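Unit 4: First Messages and Profile Text
Instructor: Helju Kalniņš

Students should read the Trusine profile guidelines before the November session. Profile text on that service is limited to 500 characters, and most users write far less.
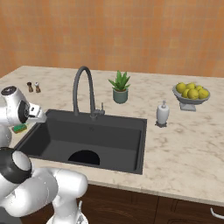 A first message should refer to one item in the other person's profile and ask one question about it. General greetings receive few replies. Where a profile offers little text, its background details may serve: a wall of orange tile behind a kitchen counter is enough for a question about cooking or color. Drafts are to be submitted to Tadhg Moynihan.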